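Talletti: dos brazos, una mesa y demasiada brida

README del montaje y ficha de los datos

Qué hay en esta carpeta

Los planos, los ajustes y las grabaciones de Talletti, una estación de dos brazos montada en un taller compartido por gente que tenía cosas más urgentes que hacer. El objetivo declarado es apilar piezas de madera mediante teleoperación, grabar los intentos y entrenar después una política que haga lo mismo sin nosotros. El objetivo real, a juzgar por las horas invertidas, es pasar cables.

Si has llegado buscando un brazo industrial con garantía, te has equivocado de carpeta. Si vienes a robar ideas para el tuyo, adelante, pero lee primero «Cables» y luego «Cables otra vez».

Estructura

planos/ contiene las medidas de corte del tablero, las paredes y los pasos para las bases.
ajustes/ tiene los desfases de cada articulación. Hay un archivo por brazo. No los intercambies. Ya lo hicimos.
episodios/ guarda las grabaciones, una subcarpeta por sesión.
lencho/ es el programa de captura.
urken/ es el programa que revisa lo capturado y se queja.
viejo/ no debería existir y ahí sigue.

El montaje

Los dos brazos van en el borde delantero del tablero, cada uno sobre su base, con un hueco recortado para cada una. La primera versión los tenía enfrentados, uno a cada lado de la mesa, como dos jubilados jugando al dominó. Quedaba precioso y las pinzas chocaban en cuanto alguien se emocionaba. Ponerlos hombro con hombro obliga a girar más la muñeca, pero permite que la persona que opera vea la mesa desde el mismo lado que ellos.

El tablero es blanco y las tres paredes son grises. Antes detrás había una estantería con botes de pintura, y las primeras políticas aprendieron muchísimo sobre botes de pintura. Si alguien mueve un bote, se acabó la destreza. Las paredes cuestan una mañana y un viaje a Desgate, donde nos cortan los paneles a medida con una precisión que varía según la hora de cierre.

Cada muñeca lleva su cámara, montada sobre un soporte y mirando hacia la pinza. Hay otra cámara fija para la vista general. Si retocas el soporte de una muñeca, aunque sea «solo un poquito», apúntalo en el cuaderno de la sesión. Un poquito en la muñeca es otra tarea distinta en la imagen.

Cables

Los cables de las cámaras son morados. Era el color que quedaba en el largo que hacía falta y, contra todo pronóstico, ha sido una buena decisión: se distinguen a la primera de cualquier otra cosa.

Reglas aprendidas a tirones:

Deja un bucle generoso por encima de la muñeca. Tiene que sobrar cable con la muñeca girada hasta el tope, en los dos sentidos.
Sujeta el cable al eslabón superior con una brida, sin apretar hasta el ahogo.
No lo fijes al codo. El codo se dobla, es su trabajo.
Antes de dar corriente, mueve el brazo a mano por todo su recorrido y mira el cable, no el brazo.

Cables otra vez

La cámara izquierda desaparecía a mitad de episodio. Cambiamos el controlador, el puerto, el concentrador USB y, durante una tarde negra de agosto, el sistema operativo. Era el conector. Si una cámara se va y vuelve, empieza por el extremo que se mueve y deja el sistema operativo en paz.

Arranque

1. Comprueba que no hay manos, tazas ni destornilladores sobre la mesa.
2. Coloca los dos brazos en reposo.
3. Enciende la alimentación de las bases y espera a que los motores respondan.
4. Lanza lencho con el nombre de la sesión. Sin espacios ni eñes. Sabemos que es humillante.
5. Revisa las imágenes de las tres cámaras antes de grabar nada.
6. Graba un episodio de prueba y bórralo.

El paso 6 se lo salta todo el mundo. Los jueves se lo salta todo el mundo dos veces.

Los datos

Hay 1.134 episodios grabados, de los cuales 900 pasan la revisión de urken. El resto sigue en la carpeta con la marca de descartado, porque borrar fallos es muy cómodo hasta que quieres enseñarle a un modelo qué aspecto tiene un fallo.

Frecuencia de captura: 30 imágenes por segundo por cámara, con las posiciones de las articulaciones alineadas a la vista general.
Duración máxima: 12 segundos por episodio. Si no lo has apilado en ese tiempo, es que estás pensando.
Tarea: coger una pieza de madera y dejarla sobre otras.
Piezas: madera en varios tonos, de claro a rojizo, sin pintar.
Etiquetas: conseguido, fallido o dudoso. La última la inventamos para no discutir.

Sesgos conocidos

El brazo derecho trabaja más que el izquierdo. Todos los que hemos operado somos diestros y se nota una barbaridad. La política entrenada con estos datos trata al brazo izquierdo como a un testigo.

Las piezas aparecen casi siempre cerca del centro de la mesa. En las esquinas el modelo improvisa, y no improvisa bien.

La luz es la del taller. Hay sombras suaves en todas las sesiones, pero se desplazan cuando alguien abre el portón. No lo hemos corregido.

La persona que opera corrige mucho al final, justo antes de soltar. El modelo ha copiado ese temblor con una fidelidad conmovedora.

Lo que no funciona

Pasar una pieza de un brazo al otro. Hay una rama con el intento, y ahí puede quedarse.
La calibración automática. Existe un botón. No lo pulses.
El modo espejo, que refleja los movimientos de un brazo en el otro y que en teoría arreglaría lo de los diestros. En la práctica refleja también los desfases.

Pendiente

Rehacer las cubiertas del frontal con algo más digno.
Grabar una tanda operando solo con la izquierda.
Escribir la documentación de urken, que de momento consiste en leer urken.
Vaciar viejo/.

Uso y licencia

Puedes copiar el montaje, los ajustes y los datos para lo que quieras, citando Talletti. Los ajustes de las articulaciones son de nuestros brazos y no te van a servir, pero hay quien los copia igual y luego nos escribe. Para cambios en los planos, abre una incidencia y di qué versión del tablero tienes. Contestamos cuando hay alguien en el taller.

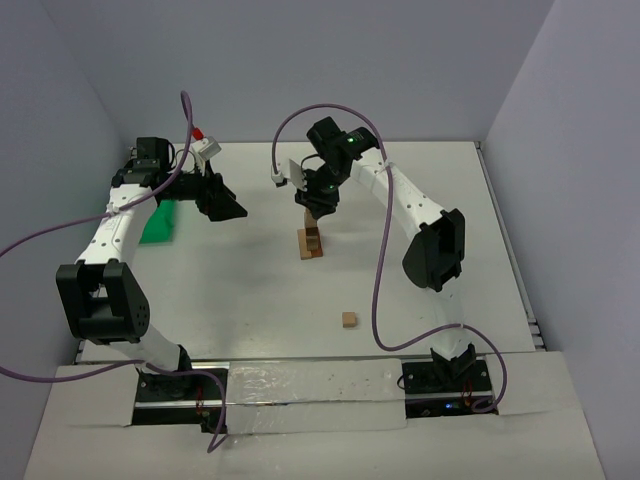
Tuulikki Kokkonen: Monté algo parecido copiando vuestros planos y el paso 6 debería ser el 1. Perdí una sesión entera por una cámara congelada que en la vista previa parecía perfecta, porque con los brazos quietos todo parece perfecto. Ahora muevo las dos muñecas durante el episodio de prueba y lo reproduzco antes de borrarlo. Otra cosa: ¿los descartados por urken llevan apuntado el motivo o solo la marca? Me gustaría separar los que fallan al agarrar de los que fallan al soltar, y revisarlos a ojo me da una pereza tremenda.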